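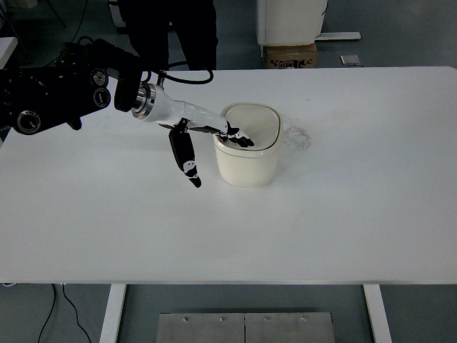 The cream pot, lid and all, on the big white table.

I have a weakness for containers with lids. An open bowl is a commitment to whatever you put in it. A lidded pot lets you drop in two paperclips and a button and walk off feeling like somebody who has a system.

The cream one is my favourite of the lot. It came from a shop in Harudow called Collado, which sells mostly candles and disapproval, and I went back for it after 2 visits of pretending I was only looking. Ceramic, squarish but with all the corners talked out of it, and a lid to match with a thin grey line round the rim. I paid more than I will be writing down here. In some lights it goes a bit yellow towards the bottom, like a good tooth.

It has been a sugar pot (eight days, then ants), a home for foreign coins and, for most of July, the place where the spare key lived until I forgot that and paid a locksmith from Hivwood.

The white table is another matter. Matt white is a lovely idea if you own no pencils. There is a grey smudge to the right of the pot that I have been meaning to go at with a damp cloth, and I've now told two people it's the grain.

Next on the list is a tray. Istska do one in the same off-white, and I have already measured the shelf.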